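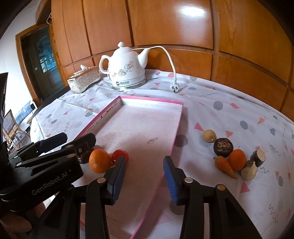
Montri Hemmin has written about kitchens for long enough to have a low opinion of fruit bowls. His latest pamphlet, Gratdale, sells for three dollars and argues that whatever you plan to cook this week should sit on one tray on the table, out where you have to look at it. I told him before we started that I didn't buy it.

"Fine," he said. "Where are your carrots?"

In the fridge drawer, where I assume most people's are. He nodded as if I had confessed to something.

His claim is that people throw out what they can't see. He once kept a notebook on his own household and says he wrote down 216 items tossed between one December and the next. I asked whether he had kept the same notebook after switching to the tray. He had not. "I didn't need to. I could tell."

That is my trouble with the whole business. A potato left in the light turns green. Carrots go limp. Oranges and tomatoes will put up with a table for a few days, but I wouldn't say the same for a cut root or a piece of radish. Hemmin gave me some of this.

"Cut things go back in the fridge at night. I say that on page four. People skip page four."

So it's a tray you have to empty every evening?

"Partly empty."

He likes a shallow tray with a low rim, and he doesn't care about the color. Pink is fine. Stains are fine. Deep bowls he won't have in the house, on the grounds that the bottom layer is always forgotten. I think he is right about that one, having found a lemon of my own under some apples last winter.

The pamphlet has sold more than 775 copies, mostly by mail. A reader named Boonyarit wrote to say her family now ate radishes. Another wanted a refund. Hemmin sent it.

I asked what he does when the tray fills up and things spread out over the tablecloth.

"Then you bought too much," he said. "Make soup."

I have put a tray out at home. The carrots are still in the drawer.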